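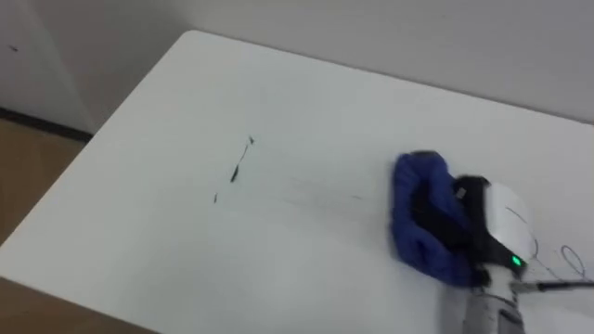 Wiping the marker line, cloth in the hand, gray smears to the right of the streak.

January 23, 2026, Billbridge, upstairs room

Wiping day! I've been putting this one off since November, when we tried it with the old settings and I got so fed up with the wrist lag that I went back to stacking cups for a month. Today it went a lot better, so I'm getting it all down while my arms still remember (they ache, by the way, and we should really do something about that chair).

The task is the one from the Ravus list: draw a line on the white table with a black marker, pick up the blue cloth, wipe until the line is gone, put the cloth down. I drive the arm by remote from the desk, glove on, headset on, and everything I do gets saved for Bonik to train on. Target for the whole set is 400 good runs. We're at 138 after today, counting the ones from last week that I rechecked this morning.

First thing I noticed is that I wipe like a person who can feel the table, and over the remote I can't. At home I'd lean in at the stubborn bit without thinking. With the glove I get nothing back from the surface, so I was going by how the cloth looked: if it spreads out flat at the bottom, I'm pressing enough, and if it keeps its round lumpy shape I'm just dusting. Once I started watching the bottom edge of the cloth I stopped going over the same bit four times. Colleagues, please try this before you touch the force limit!

Second thing, stroke direction. I tried up and down along the line for a bunch of runs and hated it, because I kept dragging ink into the part I'd already done. Sideways strokes are easier on my shoulder and easier to keep even. They do leave a gray haze, so I've decided a run isn't finished until the haze is gone too. I had been stopping when the black was gone. That means some of last week's runs are really three-quarter wipes, and I moved those to the "partial" folder. Don't delete them, Bonik may still get something out of them as middle steps.

Also, the lines break up in a funny way. The thin parts go first and you're left with a fat dash in the middle and little specks at the ends. The specks are what I kept missing. I need to look at the whole line before letting go of the cloth, and I need to do it with a pause long enough that it shows up in the recording.
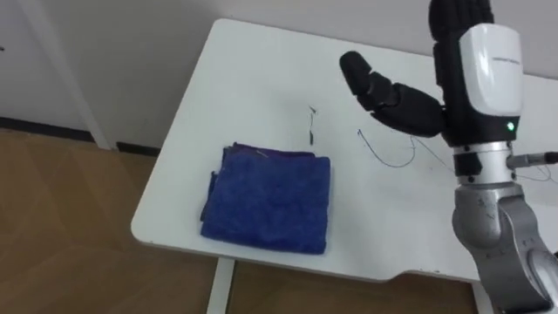
Photo: Bravo bench log, Billbridge

The towel side of things is still a mess in my head. Do we want it folded at the start or not? Folded in a neat stack near the front of the table is nice for resets, but the layers slip a little against each other and I never know which one I'm going to catch. Bunched up is easier to grab and harder to repeat. For now I'm doing a mix and writing down which is which in the run notes. If anyone has a strong feeling, shout before Monday.

Pointing a finger out to the left while the others stay together is my new "get ready" pose, and I like it. It gives me a quick check that the glove and the hand agree before I go near anything. If the finger bends when mine is straight, recalibrate, it takes a minute. I skipped it twice this afternoon and threw out both runs, so that's the lesson there.

Wires on the table: please tape or move them before you start a set. I had thin ones lying in loops on the white top and I spent half my attention steering around them. I'd also like the recordings to have less of that in them, unless Bravo wants it for variety (will ask).

Disk: each run is over 700 MB with both views saved, so the bench drive is going to fill up long before we hit the target. Copy to the big one at the end of the day and check the copy opens. I cleared the cup stacking stuff off already.

Leftovers for next time:
- new marker, the current one skips
- shorter sets, my wiping gets sloppy toward the end
- try left to right only, then right to left only, and compare
- settle the folded or bunched question
- lower the desk or raise the chair, one of the two

Glove is on the charger, headset is on the shelf.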